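Kozan station

The Kozan station is a portable work cell for recording manual handling tasks with hand-held robot grippers. It was developed by the automation firm Fillovitz at its workshop in Fadside and first put into regular use on May 16, 2020. The recordings made at the station are used to train robot arms fitted with matching grippers. The station itself contains no arm. Its main parts are the grippers, the tracking markers, a harness with a display, and the cabling that joins them.

The name is used both for the equipment and for the floor layout it is used in. Older Fillovitz manuals call it the "K cell".

Background

Earlier work at Fadside used a fixed frame with cameras on four posts. The frame took most of a morning to erect and had to be measured again each time one of the posts was bumped. It could not be taken into kitchens, shops or storerooms, where many of the tasks of interest are carried out. The Kozan station replaced the frame with equipment carried by the operator. A complete set weighs less than 20 kilograms with its cases and can be moved by one person on a hand truck.

The first version had a single gripper, a waist pack and no screen. Operators had to walk to a desk to learn whether a recording was running, and a good number of early sessions were lost that way. A chest display was added in the second version, along with support for two grippers.

Equipment

Grippers

Each gripper is held in one hand and closed by a trigger. The jaws have replaceable inner pads, the part most often changed. Fingers of several shapes fit the same body, and the fingers used in a recording should match those on the robot that will later be trained with it. Finger type is entered in the session sheet before work starts. 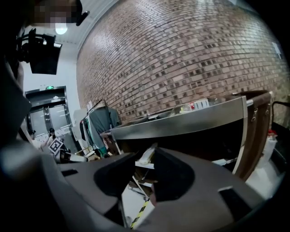 Pad condition is checked at the start of each shift and again after any change of task. The check is done with the gripper turned so that both inner faces can be seen, and with the jaws opened fully and then closed by hand. On grippers with rounded, recessed black pads facing inward, dirt tends to collect along the rim of the recess, and a cotton swab reaches it better than a cloth. A pad that has lifted at a corner is replaced. Pads are always changed in pairs, even when only one is worn, as a new pad and an old one grip at slightly different heights.

The trigger spring is rated by Fillovitz for 2000 cycles between inspections. Most workshops inspect it more often. A weak spring shows up as a jaw that returns slowly or stops short of its end position.

Markers

Position tracking relies on black-and-white fiducial markers, printed with square patterns. Flat markers are used for checking the cameras, and cube markers are used on equipment that turns during work. A cube has the advantage that at least one face is normally in view whichever way the operator moves.

Each marker face carries its own code. Two cubes with the same codes must never be used in one session, or the software will jump between them. Spare cubes are stored in bags labeled with the code range.

Harness and display

The harness is made of wide straps that cross the upper back and shoulders. A short mounting post at the chest holds a small display, which shows a timer and the recording control. Cables leave the back of the display and are led to one side of the body.

The harness is worn over close-fitting clothes. Loose sleeves and scarves can cover a marker or catch on the post. Coats and bags are left off the operator and out of the reach area.

Software

Recordings are handled by Deltura, a program supplied with the station. Deltura starts and stops the recorders, applies a common time stamp and marks sections in which a cube was lost from view. It does not judge whether the task was done correctly. That is entered by hand on the session sheet.

Setting up

Setup begins with the floor. A work area is chosen with a counter, table or shelf at a suitable height and enough room for the operator to step back. Strong reflections on tile or steel can disturb tracking, and lamps that can be switched off separately are tried in different combinations until the markers read steadily. Windows are harder to deal with – blinds help, but only if they are left in one position for the whole session.

The usual order of work is as follows:

Clear the walking area and route any floor cables along one side.
Fit the fingers and pads, then mount the cubes and tighten each screw by hand.
Put on the harness and adjust the shoulder straps before the chest strap.
Connect the display and wait for Deltura to list every device.
Hold a flat marker in front of each camera and turn it slowly.
Make a test recording with both grippers in view.
Place the task objects and begin.

A second person normally stays nearby during setup. This person connects plugs behind the operator, moves cables and reads out the device list. Once the test recording has been accepted the second person may leave the area or go on to prepare the next set.

The flat marker test is sometimes skipped by experienced users. The Fillovitz manual advises against this after transport, after a camera has been removed from its bracket, or when the station has been stored at a different temperature. A camera that has turned slightly in its bracket can give recordings that look normal on the screen but place the gripper several millimeters from its true position.

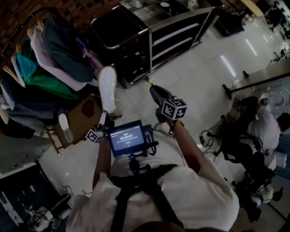

Operator with chest-mounted display and hand-held gripper; the timer reads 00:00:57.

Recording length

Short recordings are preferred. Deltura accepts a single file of any length, but a fault in a long file is harder to find and may spoil the whole. The common practice at Fadside is to stop after each completed task, put the objects back and start a new file. The operator reads the timer by looking down, with no need to let go of either gripper.

A full working session gives up to 50 usable recordings. Operators change over at agreed times. The harness is adjusted again for each wearer and the test recording is repeated, while the flat marker test is not.

Care and cleaning

Gripper bodies are wiped with a barely damp cloth. Solvents are kept away from the marker cubes, where they dull the printed black areas and leave a shine. A cube with a scratched face can be kept as a spare for training new users but is taken out of recording work.

Thin protective film is sometimes wrapped around the base of a finger to keep crumbs and liquid out of the joint. It has to be transparent and must not reach the contact surface. The film is replaced whenever the finger is removed.

Cables are the least durable part of the station. They are bent each time the operator reaches forward, and the wires at the wrist are bent most. Fillovitz recommends leaving enough slack for the elbow to straighten fully and fixing the cable to the harness with a soft tie. A cable that has been stepped on is tested before further use – pulling gently at the plug while watching the device list is enough to show most breaks.

Straps are removed and washed by hand. The mounting post is unscrewed first. Its base plate has a rubber layer that shrinks if it is washed warm.

Common faults

Marker lost at the edge of the work area. Usually a lighting fault. Turning the operator slightly away from the brightest lamp often cures it. If the same cube is lost everywhere, the cube is cleaned or changed.

Display stays dark. The plug at the back of the display is seated again, then the cable is changed. The display has no battery and cannot be tested on its own.

Timer runs but no file is saved. Found in Deltura when the disk is nearly full. The warning appears only on the desk computer, a point often criticized by users. A version released in February of the following year added a warning on the chest display as well.

Jaw opening recorded incorrectly. The opening sensor has shifted or the pads have been changed without a new zero setting. The jaws are closed with nothing between them and the zero is set again. Recordings made before the correction can be repaired if the pad change was noted.

Error 226. A device has dropped out and returned under a different number. All devices are unplugged and connected again in the original order. Restarting Deltura alone does not clear the error.

Storage

The grippers are stored with their jaws slightly open so that the pads do not take a set. Cubes stay mounted for short moves within a building and are taken off for road transport. Each case has a printed list inside the lid, and the harness case is packed last, with the display facing the foam.

See also

Fiducial marker
Hand-held gripper
Motion capture
Robot end effector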